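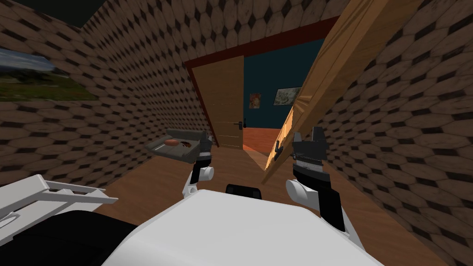

The network security open day at Szabó in Totilgate began at 9 in the morning, and I came mainly to hear how a middle-sized company protects its office computers when half of the people work from home. I look after 21 machines for a small accounting firm in Sirnasside, so I hoped to take some ideas back. The reception gave us a badge and a guest password, and the password expired after 5 hours, a rule I liked very much. They were just as strict about the building plan, where every narrow hallway was marked with its own access level. A landscape painting with green fields under a pale sky is a friendlier thing to have on a corridor wall than a poster about phishing, but at Szabó the posters were everywhere.

Filed under: Security, Events & Visits

The first talk was about outgoing traffic. The speaker showed a log from a test laptop, and we could see which programs asked for a connection after startup. Many of them were update checkers. His advice was to block everything for one week and then allow programs one by one – slow work, but he said the list stays short afterwards.

After lunch there were 2 workshops, and I chose the one about backups. We restored a folder from a copy kept at their second office in Bosterholm. My group needed three attempts, as we had typed the wrong key. The coffee was good, the room was too warm.

I would have liked more time for questions about old printers, which still give me trouble with the firewall. The slides should be sent by e-mail in August.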